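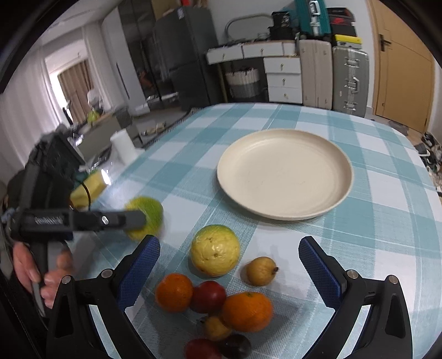
Nikau Donnelly

Workshop notebook, Wednesday, just after lunch

Back on the Tapsell clock. I'd left it in bits on the side bench since June with a tea towel over it and a note saying DO NOT TIDY, and for once everyone did as they were told. Case is in the rack, dial's in the drawer with the hands in an envelope, and the movement has been soaking in the cleaning bath since I got in.

First thing, the mainspring. I was convinced it was tired. It had that set look when I took it out in June, all the coils bunched up on one side, and I'd already written "new spring" on the job card. Then Bheki came by, had a poke at it and said he'd run it again before spending anybody's money. So I cleaned it, greased it and put it back in the barrel with the winder (the good winder, which lives in Bheki's cupboard and has to go back there, I know, I know). It feels better than I expected. I've crossed out "new spring" and put a question mark.

The pivots are another story. The third wheel has a groove worn into the back pivot that you can feel with a fingernail, and the hole in the plate has gone oval to match. Somebody has been at it before me, too. There are punch marks all round the hole where they've tried to close it up with a hammer, which makes me cross every time I look at it! I burnished the pivot until the groove was gone and it's come out a bit thinner but bright and straight. The hole wants a bush. I've got the plate marked up and I'm going to do it on the Feltmont press when my hands are steadier, so not straight after coffee.

Note for anyone using the Feltmont: the depth stop slips. I tightened it and it still slips. Check it with a scrap bit of brass before you go near anything that matters.

Pendulum next. The suspension spring was kinked, so that's been swapped for one out of the tin. The old one is taped into the back of this book in case I need the length again. The bob is lead in a brass shell and the shell has split at the seam, and I think I can ease it closed and run a bit of soft solder down the inside where it won't show.
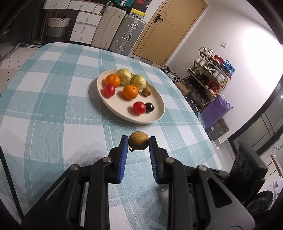
I had a long think about the beat, as well. Fletcher wrote the train count on the card as 116 a minute, and I can't make that fit the wheels I've got in front of me. Either he counted a wheel wrong or one of them is a replacement from a different clock, and looking at the escape wheel I'm leaning towards a replacement. The colour of the brass is off, much pinker than the others, and the crossings are filed differently. Fletcher, if you're reading this, please could you come and do your sum again with me, I'd like to be wrong.

Four o'clock. Took the plates out of the bath, rinsed, dried in the warm box. They've come up lovely. There's a name scratched on the inside of the front plate that I couldn't read under the muck — Dretlow, and then what might be a date but I can't get it to settle into anything sensible. Repairer's mark, I should think. I've rubbed a bit of chalk over it and drawn it out on the facing page as best I can. I did not polish it off, before Rangi P. asks.

Pegged out all the holes until the wood came out clean. It took ages and I got through most of the pegwood, so we need more. Also low on: clock oil (the thicker one), brass wire, tissue. I've put them on the order sheet. Please don't get the Pritum tissue again, it leaves fluff on everything.

Still to do on this one:
bush the third wheel hole, back plate
check the other holes while I'm at it, front plate second wheel looks suspicious
solder the bob
count the train again with Fletcher
strike side, which I haven't even looked at yet and am slightly dreading

Plates are wrapped and in the top drawer, wheels in the tray with the lid on. The barrel is on the shelf, unwound. Winder has gone back to Bheki's cupboard.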